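Three Weeks Into the Summer Ladder
July 3, 2022

Hi everyone, Ximena here. Setareh is away, so you're stuck with me for the ladder roundup this time, and I've got a lot to get through because I let it pile up.

First, the big one. Sterkondale beat Flirnano on Thursday night, 3-2, and if you missed it, please go watch the last map. I was supposed to be making dinner. I ended up eating cereal standing in front of my monitor because I couldn't walk away from it. Flirnano had the lead twice and looked so comfortable in the fourth map that I had already typed out the result in our chat (sorry, Leif). Then Sterkondale swapped their support player over to the flank, which they haven't done since March, and the whole thing came apart for Flirnano in a couple of minutes.

Leif Lunde, who calls shots for Sterkondale, told me afterward that they'd practiced that swap exactly once and it went terribly. So there you go. I asked if they'd keep it for next week and he said he'd have to see if anyone on the team was still speaking to him.

Signe Backlund had a rough night for Flirnano by her standards, but she still finished with the best damage numbers in the match. I don't think she gets enough credit for how she holds a lane with no help. Some of the comments on the stream were pretty harsh about her last push. I've watched it back, and her team was calling her in — you can hear it on the replay audio. Go easy, folks. 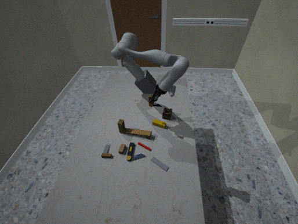
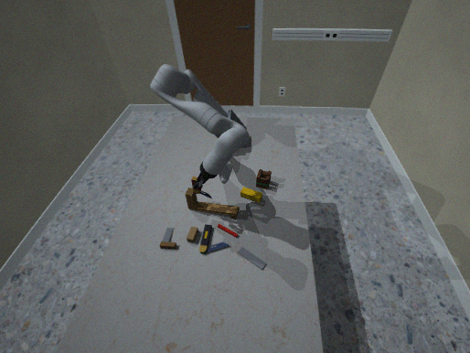

Robot arms and wooden blocks, both computer-rendered.

Okay, on to the patch. The new build landed on Monday and the short version is that shields recharge slower and everybody is mad. I'm a little bit mad too! I've been playing the same shield build since I joined the ladder and now I have to learn how to hide behind things like a normal person. Eglė Ramanauskas put together a really good post on the forum about which starting kits are still worth taking, and I'd read that before you go throwing away your whole loadout. Her advice about saving the second boost for after the first objective has already won me a couple of games I had no business winning.

Remember that ladder matches stay on the old build until the current round is finished. We had two teams turn up on the new one by mistake and it took forever to sort out. Check your version number in the lobby before you ready up, and if it looks wrong, say so in chat before the map vote.

Sign-ups for the Stondard Cup are open too. The prize pool is $500 this time, split between the top two teams, and you need a full roster plus one sub to enter. We had 744 people watching the last final, which blew my mind, so if you're shy about being on stream, maybe talk to your team about that now. Boström are coming back to defend their title and they've got a new captain, although they won't tell me who it is. I've asked very nicely. I've also asked not so nicely.

If you don't have a team, post in the free agents thread with your role and the evenings you can play. Please put your time zone in! Half the posts in there just say "evenings" and we have players all over the place.

A few small things. The Wednesday beginner lobby is moving back an hour. The replay folder got cleaned out, so anything you wanted from spring should be on your own drive by now. And we still need one more caster for the lower bracket — you don't have to be good, you just have to know the maps and not eat chips into the microphone.

Setareh Bagheri will be back for the next one with the proper standings table. Send her your match screenshots, not me, I will lose them.

See you in the lobby,
Ximena Mendoza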